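Truvusley Community Help
Workshops and Shared Spaces > Surfaces and Fixtures

Protecting a perforated metal table with a wooden board: care, placement and small parts

Posted by Sito

I am responsible for the upkeep of a shared activity room. The room contains a blue metal table whose top is covered with a grid of round holes. It is sturdy and we do not wish to replace it. However, small items placed directly on the top tend to catch on the holes, and very small ones fall through or become stuck.

The room is used in the afternoon for sorting and building activities with small colored blocks. I have been authorized to place a large wooden cutting board on the table as a work surface. The board is of the kind made from long strips of pale wood joined together. I would be grateful for guidance on the following matters.

First, should the board be fastened to the table, or is it acceptable to leave it resting there? Second, is an oil finish advisable when the board will never be used for food? Third, the strips are of slightly different tones and there are already light scuffs and thin dark marks on the surface. Should these be sanded out before the board is put into regular service?

The budget available for this item is $200, which must also cover any finish.

Posted by Crescencio Valdovinos

The arrangement you propose is sound, and I have maintained a similar one for 4 years. My replies follow the order of your inquiry.

Fastening. A large board of solid wood is generally heavy enough to remain in place during light activities. Do not drive screws through it into the table. Wood expands across its width as the humidity changes, and a board that is held rigidly on both sides may cup or split at a glued joint. If movement is a concern, place a stop at the near corners, using hardware that fits the existing holes in the table, and leave a small gap between the stop and the wood. A thin rubber mat beneath the board is also acceptable, provided that it is lifted periodically so that moisture is not trapped.

Finish. Oil is optional in your case. Plain mineral oil tends to remain slightly greasy and will transfer to the blocks and to paper. I would recommend a thin coat of hard wax, buffed thoroughly and left overnight. Treat both faces and all edges. The end grain takes up more than the faces do and should receive a second coat.

Marks. Differences in tone from strip to strip are natural and cannot be sanded away. Light scuffs may be left alone. If a mark can be felt with a fingernail, sand along the strips by hand, never across them, and renew the wax in that area. 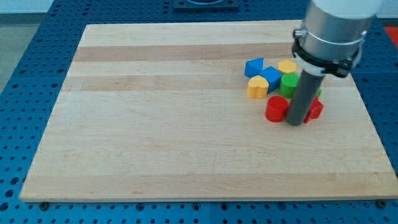

Strip-built board on a blue perforated table, with toy blocks grouped at the upper right.

I would add one recommendation concerning the use of the surface. Keep the blocks together on one part of the board and reserve the remainder for the activity itself. Pieces should also be kept back from the edges, as they will otherwise end up on the perforated top.

Posted by Tovar

We just put ours down and left it. Over 700 visitors in July and it did not shift. Wiped with a damp cloth, dried afterward. No wax.

Posted by Castevow

I concur with the advice against screws. Our board was fixed at both ends by a previous contractor, and a joint opened during the first winter. The repair cost $33 in glue and clamps, and the board was out of service in the meantime.

With respect to cleaning, please ensure that any water is wiped from the underside as well. Liquid that runs over the edge can collect beneath the board and discolor the wood. We turn ours over once a month and leave it raised on two battens until the morning.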